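Week 6: Faults and stops
Notes for Friday section, S. Van Loon

Read before lab. Bring your fault sheet.

Case: the plate job, May run. Two arms, one rack, plates go in one at a time. 100 tries logged, 9 bad. Not terrible on paper. But 6 of the 9 were the same fault, and the log called every one of them "done". That's the part we care about.

What happened: gripper closes on the rim, plate slips a bit during the lift, finger position still reads as holding. Controller thinks grip = good. Arm carries on to the rack at full speed, plate is now at the wrong angle, rim hits a dowel. One chipped plate, one bent finger.

Why it wasn't caught
- grip check runs once, at close. Never again durring the lift
- force limit set for the old, heavier plates
- other arm waits on a timer, not on a signal. So it can be in the way at the rack
- Undo step puts the arm back to its last pose but doesnt know where the plate is

Last one is the safety issue. Someone pressed Undo with a hand near the table. Nobody hurt. Write it up as a near miss anyway, same form as an injury. 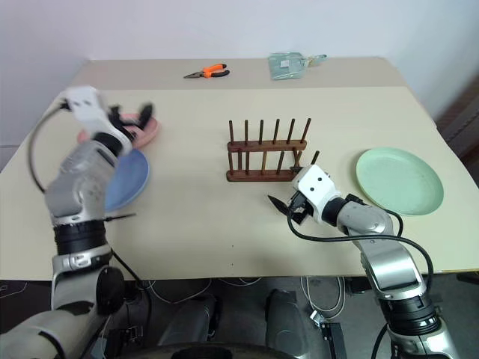
Fig. 6.1. Left gripper with the pink plate, right gripper open by the rack.

Fix so far: check grip again mid-lift, slow down over the table, Undo locked until the stop is reset by hand. Still open: who owns the timer problem?

For next time: rank the four causes, worst first. One line each on how you'd test it. 10 points, late = half.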